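### 4.2 Court reporting and the naming of witnesses

The second part of the corpus covers entertainment coverage of legal proceedings. We collected 607 articles from the celebrity desks of four online outlets, all dealing with the contract dispute between the production house Kastel and the cast of its serial *Grarnudholm*. Of these, 57 were withdrawn or rewritten by their publishers before coding was finished. We kept the first archived version of each.

Articles were coded for three features: the legal status given to each named person (party, witness, or unspecified), the source of any statement attributed to them, and the position of the first denial, if there was one. Two coders worked independently and settled disagreements by discussion. Where they couldn't agree, the item was marked unspecified.

Performers called only as witnesses were often described in language that suited a party to the case. The verb "summoned" was used for witnesses and parties alike, and headlines seldom made the difference clear. In 39 articles a witness's status was not stated anywhere in the text, including the caption. Most of these were short items under 300 words, written from an agency feed and published within the hour. Longer pieces usually gave the status, although often in the closing paragraphs.

Attribution followed a similar pattern. Statements made in the hearing room were reported second-hand, with "reportedly" or "it is learnt that" standing in for a named source. The same wording then travelled from one outlet to the next. A remark about late call sheets, first carried by the gossip site Flimadard, appeared in later coverage as an admission, with no further source added. By March the original hedge had dropped out of most versions we could trace.

Denials were placed late. A statement from a performer's representative normally followed the background on earlier roles, and in several cases it came after links to unrelated stories. Outlets that ran a standing correction policy did no better on this measure than those without one. The coding sheet didn't record whether a denial was added after publication, so we can't separate slow replies from slow editing.

We also interviewed writers and editors at two of the outlets. Ngaio Gilchrist described status as something "the subs used to catch", and said the celebrity desk no longer had its own subeditor. Lachlan Treloar took the view that readers of entertainment pages recognise the tone and discount it. We had no reader data with which to test that claim. 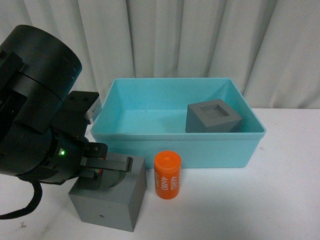 **Figure 3.**

Anahera Ashby, commenting on a draft of this section, wrote that the coding of "summoned" was too strict, as the word is accurate for a witness, and that the fault lay in headlines that stopped there.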